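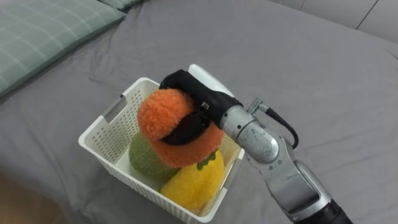
Orange one held over the basket, green and yellow already in the basket.

Workshop tips for the toy pickup task -- Hatell robotics club, December 2021

Quick list before break. Mostly stuff we learned the slow way since October, so new members please read it.

Basket first. Set it down, then run the arm out to all four corners of the rim with the gripper open. If it bumps the rim, move the basket, not the base.

Plain sheet under everything. Patterned ones messed up our color picking badly. Pull it flat but dont go crazy, small wrinkles are fine. Big folds are not, toys roll into them.

Fleecy toys: close slow and go deep. Pinch just the top of the pile and you get a handful of fluff and no toy. Middle of the body is best.

Long toys -- grab across, not along. Otherwise they hang down and catch on the rim.

Lower before you let go. We drop from 6 cm over the rim, any higher and the round ones bounce.

Cable check every time you swap people. Needs enough slack for a full wrist turn. Loop hanging near the basket handle = stop and re-route it.

Fuzz on the fingers. Lint roller, then a dry cloth. No spray cleaner on the pads!! Ours went slick for a week.

Log every try, even teh bad ones. Team Bekosix did over 630 and wrote down maybe half, so now they can't tell which speed setting worked. Use the sheet in the Pultesix folder. Speed stays at 48 until you have ten clean drops in a row, then ask before going up. Never 100 with hands near the bed.

Wash toys in a pillowcase, cold, air dry. Dryer flattens the curly ones and then your grip numbers are all off.

Comments (3)

gluegunmom: the pillowcase trick works for regular stuffed animals too, thx

rk_48: what cloth for the pads? microfiber leaves lint on mine

Khúc shop: old t-shirt, cut up. Works better than microfiber for us

We use cookies to remember your settings. Accept / Manage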